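Vêtements imprimés à la demande : le motif de campagne et ses contraintes

L'atelier Brotetico imprime des t-shirts, des badges et des sacs pour des candidats locaux et leurs sympathisants. Son responsable de production reçoit les fichiers la veille du tirage, parfois le matin même. « Le client envoie un logo prévu pour une affiche. Sur un coton foncé, il faut refaire la sous-couche blanche et épaissir les filets », explique-t-il.

Le catalogue compte 352 motifs, dont 268 déposés par des graphistes indépendants. Les séries restent courtes, 16 pièces en moyenne. 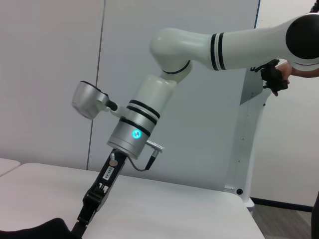
Skarkport, juillet 2019

Sur les droits, la règle est fixe. « Un slogan seul passe. Un portrait, il me faut l'accord écrit du photographe. » Les motifs refusés retournent à l'auteur avec la clause concernée.

Le textile vient de Stalley, en 180 grammes, et les encres de Michalík. La cuisson se fait à 160 degrés. « En dessous, la couleur part au lavage. »

Après le scrutin, la demande chute. L'atelier garde les fichiers en ligne pendant six mois. « Les modèles du perdant se vendent encore, surtout en tailles femme. On ne réimprime pas d'avance, on attend la commande. »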